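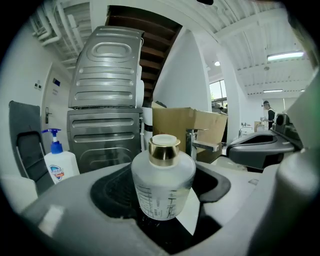
4.2 Changes in Task Content

The work at Kandow before the study period was facility servicing: wiping counters, restocking soap, moving stock and returning objects to their places. Under the contract with Brustton, part of each shift was reassigned to recording the same operations with hand-held grippers, so that the recordings could be used to train manipulation policies. All nine workers in the sample had done the servicing work by hand for at least one season. None had previous experience with robots.

The recording quota was set at 2,000 accepted demonstrations. By the end of the observation period the group had delivered 1,810. A further 300 were practice trials and are excluded from the analysis below.

We coded each shift from three sources: the Cendier scheduling log, observer notes, and a short interview at the end of the shift. The log gives the start and end of every trial and whether the reviewer accepted it. It does not register what a worker does between trials, which the observer notes show to be a large share of the job. Resetting objects, checking that markers were in view and waiting for a review decision were all unlogged. Workers called this "dead time." Under the Brustton rate it was unpaid for the first month and paid at the standard hourly rate afterward.

Marker handling was the least familiar of the new duties. The square cards and cubes carry patterns from which position is estimated, and a card held at a poor angle, or with a finger across the pattern, could cause a trial to be rejected. Workers learned to hold a card by its edge and to keep the other hand still. Several described this as the part of the job that had least to do with cleaning, and two asked to be taken off it.

Figure 4. A marker card held by its lower edge, as seen from a hand-held gripper. Two stacked appliances stand under the staircase in the background.

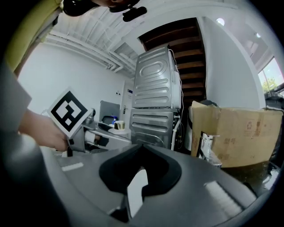
4.3 Pace and Posture

Servicing by hand is fast and irregular. A worker reaches across a basin, shifts weight, picks up a second item before the first is put down. Recording does not allow this. Each trial covers one operation, performed at an even speed, and both grippers must stay clear of each other unless the task calls for contact. Interviewees reported that the slower pace was harder to keep up than the old one, mostly in the shoulders and wrists. Counter tasks drew the most complaints. They are done leaning forward over the vanity with both arms extended and a gripper in each hand, and small items take a grip that is precise but must be held until the end of the trial.

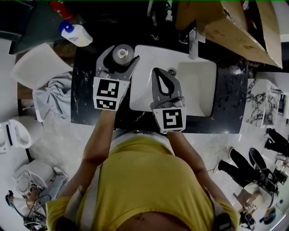
The Bjarnason strain scale was given at the start and end of each shift. Scores rose more on recording shifts than on servicing shifts, and the difference was largest among workers assigned to counter tasks for the whole shift. After a rotation rule was introduced, with no worker kept at the same fixture for two consecutive blocks, the difference narrowed but did not close. We cannot separate the effect of rotation from the effect of practice, as both increased over the same weeks.

4.4 Skill and Judgment

Workers and reviewers did not always agree on what counted as a good trial. Reviewers judged the recording: whether the object stayed in view, whether the motion was smooth, whether the end state matched the task sheet. Workers judged the result as they would have on an ordinary shift. A bottle set down slightly off its mark was acceptable to most workers and a rejection for the reviewer. In the other direction, workers stopped and restarted trials that a reviewer would have passed, on the grounds that "you would never do it like that with a customer waiting."

Task sheets were revised twice in response. The second revision added a field in which the worker could mark a trial as correct but unnatural. Use of the field was uneven. Workers with longer service at Kandow filled it in often, while newer workers left it blank and said in interviews that they did not think anyone read it. Cendier exports did not include the field until late in the study, and we therefore report its contents only as interview material.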